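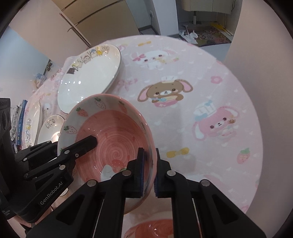

Kondine
Settle something for our household. We inherited my aunt's crockery and I now own a great many dishes and no two that agree with each other. I want to use the lot every day. My partner wants the fancy ones put away for good, wherever good is. The strawberry bowl is the main battleground. It's pink all the way down with the brush swirls still showing in the glaze, and I say it's for porridge. Partner says it's ornamental. Who's right?

Aleo
Porridge. A bowl that can't hold breakfast is a hat.

Drirkard
Disagree. Handpainted-looking stuff goes grey in the dishwasher. I lost a favourite that way and I'm still sour about it. Hand wash or leave it on the shelf. 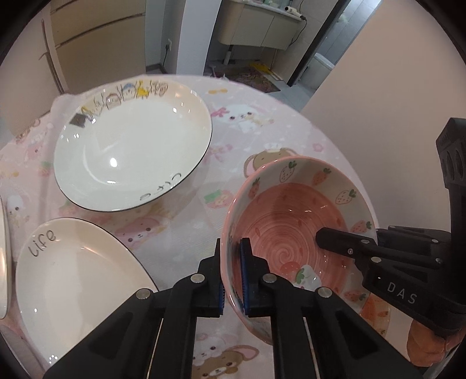
Kondine
Drirkard, there is no dishwasher. There is me. And the shelf is 38 cm wide, so good luck to it. We got everything out on the table last night to sort it into sets, which took 10 minutes and produced no sets. One plate says Life on it in grey script, which I find a bit much before coffee. The big oval one with the cartoon characters along the top is going to be the toast plate and I'm not taking questions.

Vlad
I'm with the partner, sorry. Keep four matching plain ones for every day and rotate the rest in for birthdays. Otherwise you'll chip the lot by July.

Aleo
Vlad, you have four matching plates? In this economy?

Vlad
Plain white, from the op shop. They stack. I recommend it.

Drirkard
Stacking is the real issue. Odd shapes don't nest, they wobble. Put a bit of paper towel between them or the rims will suffer. 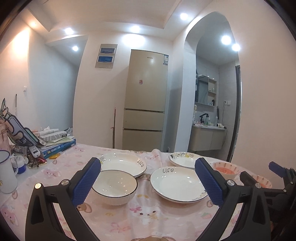 Kondine
Update, since you've all been so little help. The plates stay out, biggest at the bottom, paper towel between (fine, Drirkard). The strawberry bowl gets porridge on weekends only, a compromise that makes both of us equally cranky. The spare teapot is going to my sister whether she likes it or not.

Aleo
Weekends only is a loss, mate.

Kondine
I know. I'm working on public holidays.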